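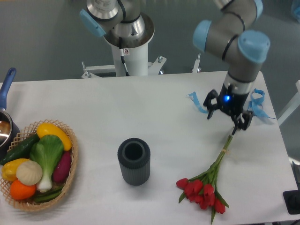 How much money do we need before ordering a two-arm table?

Enough for the arms, both grippers, the table and mounts, the floor work, the first set of props, and 10 percent on top that stays unspent until sign-off. Arms alone is not a budget. If you only have money for arms, stop at step 2 and come back next year.

Skurkent Bench Guide > Part 2 > Planning and Buying

2.1 Before you ask for a quote

Read this whole part first. Then do the steps in order. Most of the late orders we see went wrong at step 1 or 3.

1. Write down the task. One sentence. "Pick up cut flowers, put in vase" is good. "General household handling" is not, and the sales desk will quote you the biggest arm on the list.

2. Write down who pays and from which budget line. Equipment and building work are often two seperate lines. Floor anchors and power drops usually land on building. Ask, get it in an email.

3. Measure the room. Door width, elevator door, ceiling height with the arm folded AND with the arm straight up. Measure the door with the door on its hinges.

4. Check the floor rating where the pedestals will go. Get it from the building drawings. Don't guess from how it feels underfoot.

5. Pick the gripper. See 2.2.

6. Pick the table. See 2.3.

7. Send the list to Maarja Juška in bench sales. One list, one file. Not six emails.

NOTE – Quotes are good until the date printed on them. Past that date, ask again, even if the price looks the same.

NOTE – Freight is quoted apart from the hardware. Lift gate and inside delivery are extra lines. Tick both if you have no loading dock.

2.2 Grippers

Two-finger is the default, and fine for most tabletop jobs. The Farnano two-finger lists at $1,331 each, flange included, cable not included. Order the cable on the same PO. It ships from a different shelf, and if you forget it you'll have a gripper on the arm and nothing to plug it into.

1. One gripper per arm.
2. One spare set of fingers per gripper. Fingers are the part that gets bent.
3. One spare cable for the bench, any number of arms.
4. Soft pads if the task has stems, fruit or anything thin. Small money.

Skip the force sensor on the first order unless your task sentence needs it. It can go on later. Budget half a day of bench time for that and a re-calibration.

CAUTION – Don't order a third-party finger set before the acceptance test. If the test fails with odd fingers on, the support desk will ask you to put the stock ones back and run it again.

2.3 Table, mounts and cable run 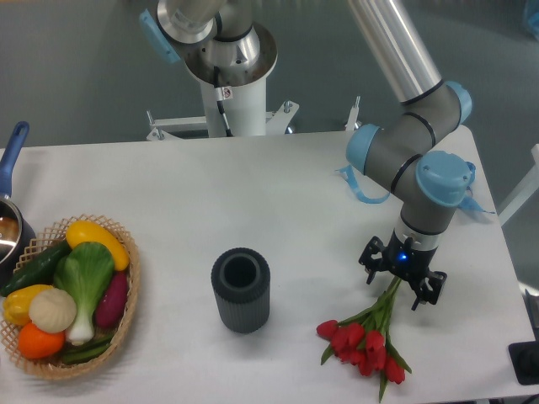 Mounts get left out of more budgets than anything else on this list, so price them before the arms. Each arm needs its pedestal, the bracket set, anchors, and somebody to install it. Then the stuff that hangs off the arm. With the wrist pointing down over the flowers like that you have straps hanging loose on both sides of the arm, one curling down toward the tabletop, and slack like that wants clips and a sleeve. Put a cable dress kit on the list for every arm. Cheap, a few minutes to fit, and much easier to get approved now than as a one-line PO in the spring. Leave room behind the table too. A pedestal and its bracket take up floor at the back edge, and a person still has to get in there with a wrench.

Table steps:

1. Order the table in white or another flat pale color. Matte if offered. Cameras do better with it and so do people looking for a dropped screw.

2. Depth: what the arm can reach minus what the gripper takes up when pointing straight down. Use the reach sheet in Part 4, not the number in the brochure.

3. Height: 38 inches to the top surface suits our standard pedestal. Other heights need a different column, which has a longer lead time.

4. Ask for fixed feet. No casters. If facilities insists on casters, budget for floor locks as well.

5. Leave a walkway on at least one long side.

CAUTION – Table and pedestals go in the same order, or the second one waits. Do not set arms on pedestals that aren't anchored. Not even for an hour, not even powered off.

2.4 Props and consumables

People laugh at this line then spend a week shopping. Give it a real number in the budget.

- Artificial vegetables over fresh. Same shape every morning, no mess.
- Anything you'll use for a test that repeats – buy doubles. Same maker, same batch if you can. Baskets especially, the weave varies.
- Containers with an open top wide enough for the fingers to let go inside. Take the gripper drawing to the store.
- Shiny pots are hard on depth cameras. Have one on the list anyway if the real job has them.
- A storage bin with a lid. Label it.

Plan on replacing roughly 100 dollars of props a year per table. Light use, less.

2.5 Timing

Order of POs:

1. Building work (anchors, power).
2. Table, pedestals, brackets.
3. Arms and controllers.
4. Grippers, cables, dress kits, finger spares.
5. Props.

Numbers 2 and 3 can go the same day if the building work is signed. Don't take delivery of arms into a room with no power drop. The warranty clock starts at delivery, so a crate sitting in a hallway is using up your coverage.

If your budget year closes in May, have the list with Maarja well before. She can split an invoice over two years if asked before the order is placed. After that it goes to Hauke Nolte in accounts and takes longer.

NOTE – Training is one day on site, and can't be moved to a different customer site once booked. Book it after the anchors are in. Put travel on the training line, not on freight.

2.6 Sign-off sheet

Copy this, fill it in, attach to the list.

Task sentence:
Budget line, equipment:
Budget line, building:
Floor rating checked by:
Door and elevator measured by:
Arms, pedestals, bracket sets:
Grippers, cables, spare fingers:
Cable dress kits:
Table size and height:
Props line:
Held back until acceptance:
Signature:

Blank lines come back to you. If a line dosen't apply write "none".

Changes to an order already placed: Wiebke Kuhlmann, order desk. Have the PO number ready. Crates that arrive damaged – photograph before opening, then go to Part 3, section 3.1.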